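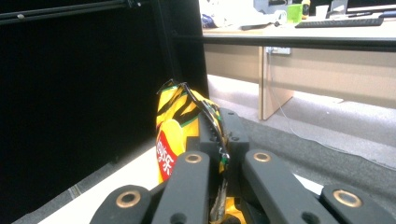
Fuel sampling

Fuel sampling (most of us just say "sumping") is the part of the preflight inspection where you drain a little fuel from the low points of the system and look at it. I've been flying piston singles out of Doucette long enough to have strong feelings on the subject, so this article runs a bit longer than the one on tire pressure – sorry!

What you're looking for

Three things, mainly: water, dirt, and the wrong fuel. Water is heavier than avgas, so it settles at the bottom of the sampler and you see a line or a few little beads rolling around down there. Dirt shows up as specks, and sometimes as bits of rubber when a hose or a cap seal is getting old. The wrong fuel is harder. The usual avgas at our field is dyed blue, and jet fuel is clear or straw-colored with a kerosene smell, but a mix of the two can still look fairly blue, so use your nose as well.

One trap that catches new pilots (it caught me once) is a sampler filled with nothing but water. There's no line to see, and against a blue sky it can pass for fuel if you're in a hurry. Hold it up to something white. The side of the airplane works fine if yours is white, and mine mostly is.

Where the water comes from

Leaky fuel caps, more than anything else. An airplane parked outside in the rain with a hardened cap seal will take on water through the filler, and flush caps are worse than raised ones in my experience. Condensation in half-empty tanks gets blamed a lot, and people argue over how much it really matters. I top off anyway when I have the weight to spare. Then there's the supply itself – a tank or truck that hasn't been checked – and so I like to ask the line crew when they last sumped theirs. They're used to me by now.
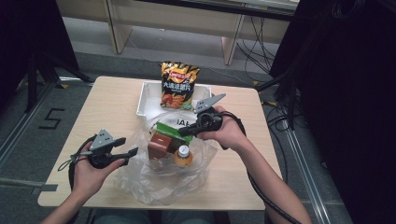 How to do it

Sample before the first flight of the day and again after every refueling. Give the fuel time to settle after you fill up. I wait 30 minutes when I can, go get a coffee, and come back to it, but follow whatever your handbook says for your airplane.

Start at the wing tanks and do the gascolator last. The order is a matter of some debate, and Brittany Carrier, who taught me, would do it no other way: if you open the gascolator first, you may pull water from the tank into the line. Take a decent amount each time, more than a splash. If you find water, rock the wings gently, wait, and sample again until it comes up clean. If it won't come clean, don't go. Call a mechanic.

The number of drains depends on the type. My old Boken has two, one under each wing, plus the gascolator, and I can get around it in no time. The Brosidow I used to share had seven, and at least one of them always dripped down my sleeve. Check that each valve has closed properly before you move on.

Samplers

The plain clear cup with a pin in the middle is cheap and does the job. I now carry a Pleltar, the tall kind with a screen, which lets you pour clean fuel back into the tank. It set me back 35 dollars and I've already left it on the wing once. Don't pour a doubtful sample back, screen or no screen, and please don't throw it on the ramp either! Doucette has a marked can by the pumps for waste fuel.
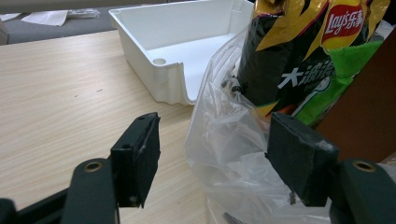 Crumpled clear plastic bag and two dark foam pads

Cold weather

Water at the drain can freeze, and then nothing comes out when you push. A dry drain in January is no proof of a clean tank. Get the airplane into a warm hangar, let everything thaw, and sample it there with the doors open and no heater running nearby.

See also

Fuel caps and seals
Gascolator
Misfueling
Preflight inspection

Last edited 5 March 2018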